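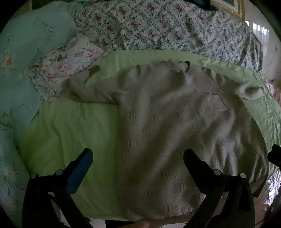 Maltlow Mill open day, September

The Maltlow site spins, knits and finishes on one floor, with the dyehouse in a separate block across the yard. Entry was by the goods door at 10 am. Heriberto Arriaga, the production manager, led the morning group.

The tour began in the yarn store. Cones are held for 22 hours at controlled humidity before they go to the machines, and each pallet carries a card with the dye lot. Lots are not mixed within a garment. The card for lot 814 had been marked for return to the dyer after a failed rub test.

Knitting is done on flat-bed machines supplied by Brutano. Panels are shaped on the needles and come off with very little waste. Ribs are knitted first, at a tighter tension than the body. Patch pockets are made separately and linked on by hand at the end of the line.

Washing took up most of the visit. Loads are limited to 300 garments, and the water is soft enough that no conditioner is added. Knits are dried flat on mesh trays. Đức Khúc, from the finishing section, advised the same at home: reshape while damp, keep the weight off the shoulders, and leave off the pegs. 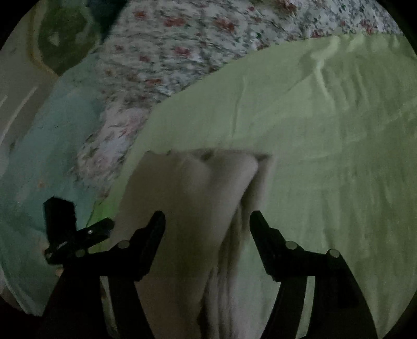
Folded white cloth on layered bed fabrics.

The dyehouse was closed for work on the Ditel boiler, so the group saw it only through the door. Bedding is woven elsewhere, by Bạch, and comes to Maltlow for hemming and pressing.

Parking is poor and the lane floods. The canteen shuts at 2, and the mill shop takes cards only.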